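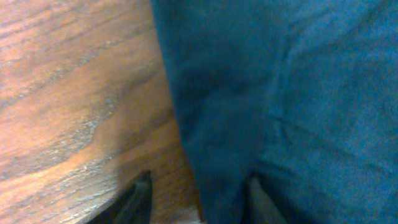

Speaker notes – Brestis cloth-handling kit, Dirk Michiels

1. What is on offer
Two-finger gripper, wrist camera, controller and a licence for 26 seats. Sold by Dewulf, set up by Tritimwood. Say early that we paid the list price.

2. Where cloth gets hard
Soft fabric on a smooth table. Creases throw small shadows, and the software can take one for an edge. Default grip force is too high for thin cotton – drop it to level 3 before the first run.

3. Light on the table
Point out the glare between the open fingers and the soft shadow above it. The wood grain stays visible through the shadow. Exposure is set by hand in the Brestis menu, with no automatic mode in this version. 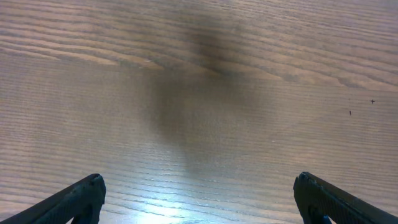

4. Upkeep
Finger pads are rated for 2000 cycles. We change ours at 1000. Spares come from the Clutcombe depot only.

5. Questions
Price list is on the last slide. Next software release is due in May.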